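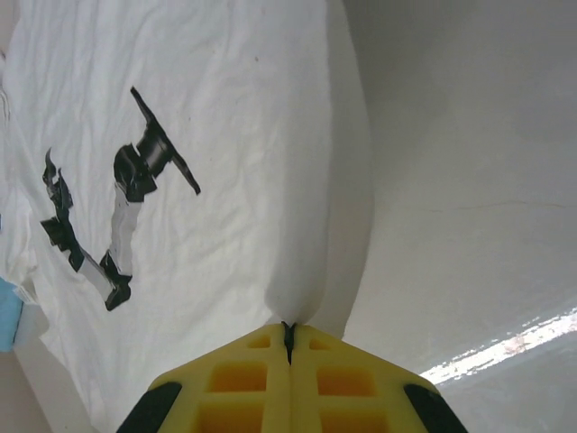

The woman who runs the T-shirt quilt workshop in Clemport has a rule about old shirts: don't throw one out until you've looked at the print for a full minute. "People bring me a bag and say it's all junk," she says. "Then I pull one out and they start telling me stories!"

Her bag of the moment came from a customer over in Sollgate, and she is delighted with it. It's mostly white cotton with black prints, a combination she calls the best and the worst. "White shows every single thing – the crease, the speck, the coffee. But put a bold black print on it and you can see it from across the room."

I ask what she does first with a shirt that's been balled up in a bag for years. She laughs. "I leave it alone for a night. I drape it over something with a rounded edge and let it hang. You lose some of the creases that way and you haven't even plugged in the iron."

After that comes the smoothing, which she could talk about all day (and pretty much did). She likes to pinch up a small fold, lift it, and let it settle again, working away from the print. "If you drag your palm over the whole thing you just push the wrinkles somewhere else. Little lifts. And never a hot iron right on the ink, please. Turn it inside out or put a cloth over it."

Her favorite prints are the odd ones, robot arms and monsters and bands no one else remembers. Old ink goes mottled and gray where the cloth has folded, and she wouldn't dream of touching it up. "That's the shirt's face. Why would you fix it?"

She cuts her squares at 11 inches and backs them with a light interfacing. Diagonal prints get extra room, and sometimes she tilts the square to fit one in. The last big quilt took her two winters. The next, a commission she has nicknamed Wodum after the customer's old cat, should be ready in September.

Before I leave she wants to show me one more shirt, and then another. "Look at that," she keeps saying, holding them up to the window. "Look how good that's going to be!"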